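Blue tape grid on my work table - how do you sweep it without wrecking the tape?
3 answers | 18 shares

Agathe Collet
I marked off my big table in squares with blue tape so I can keep projects apart, and I love it! But crumbs and dust creep right up against the tape lines and stay there. I've been using a hand brush, and I swear I'm just pushing the stuff from one square into the next. Wet wiping is out (I tried it in June and the corners curled up). Every little white speck shows on gray, so it bugs me all day long. 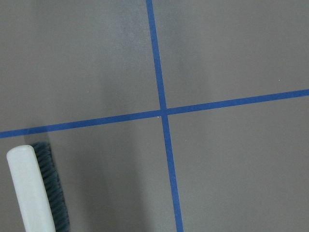 Valentin Rainer: are you brushing across the tape or along it? Go along it. Start at the far side, follow the strip toward yourself, and do the crossings last with just the tip of the bristles. I've had a grid down in my garage for 15 months and only replaced one strip - the one I used to scrub sideways.
21 people found this helpful

Sudheer Palaniappan
vacuum

Elisa Bellini
I'd add a dustpan, and a decent wide one. Hold it just under the table edge and bring everything to it one row at a time, so you aren't chasing dust from square to square. If you do have to set it on the table, park it in the middle of a square and not on a line, or the lip catches the tape (ask me how I know). Oh, and brown paper under the tape is great too - when it gets grubby you peel the lot off and start over. 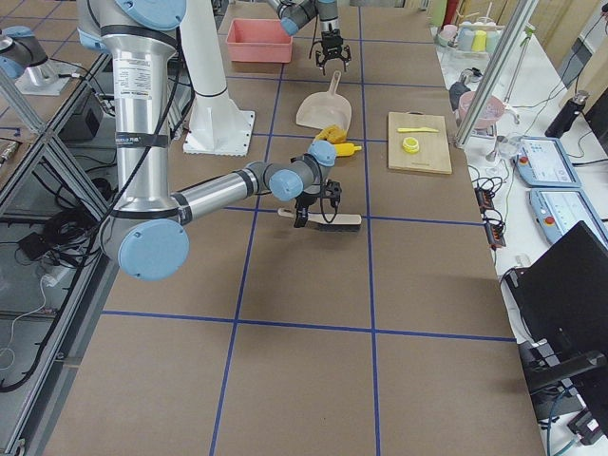
Brush and dustpan on a taped, paper-covered table

4 comments | Share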